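Flekano's repair evenings are back, and there's a waiting list

Jan 23, 2025

If you've been meaning to get that ripped couch cushion sorted out, I have good news and slightly annoying news. The good news is that the upholstery evenings at the Tendudport library are starting up again next month! The annoying news is that the first one filled up before I even got my coat off.

I went along in October, mostly out of nosiness, and came home with a cushion cover that finally zips shut. Flekano, the little furniture shop behind the ferry office, lends the sewing machines and the big shears, and you bring whatever needs fixing. They don't do leather, and they won't touch recliners (too many springs, I was told, and I didn't argue).

This round runs for 14 evenings, up from eight last time. The town put in $3,853 toward thread, foam and fabric, and Pluvora - the outdoor market people - are handing over 400 yards of leftover cloth. I asked if I could have some for curtains. I could not.

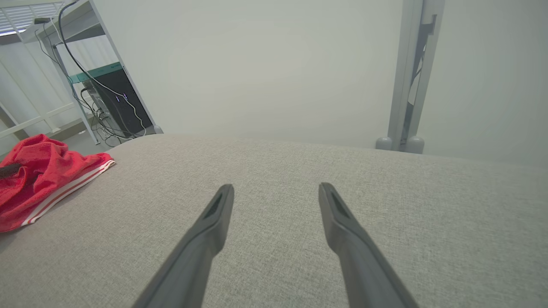
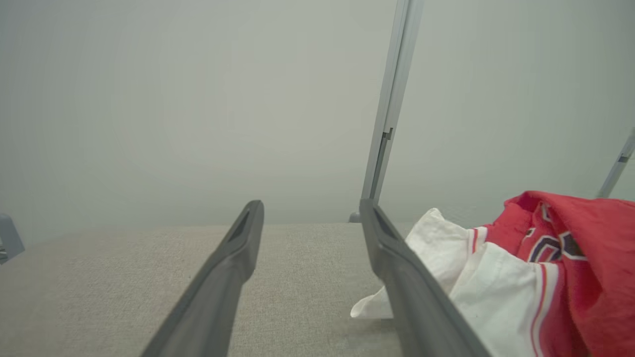 Plain, pale woven upholstery fabric in both shots, with a bit of red and white clothing in the second.

Light fabric seems to be what everybody wants help with, and I get it, mine shows every cup of tea I've ever had. The advice I got last fall was to check the care tag before you put water anywhere near a stain, and to try any cleaner on the back or underneath first. I skipped that step once at home and now there's a throw blanket that lives permanently on the left arm.

Evenings start at 6:30 in the downstairs room on Kao Street, and it's free, though you do need a library card. Sign up at the front desk or by phone. If you're bringing anything bigger than a footstool, call ahead - the elevator is tiny, and parking out back is still closed while they finish the drains. The second evening had a few spots left when I checked this morning.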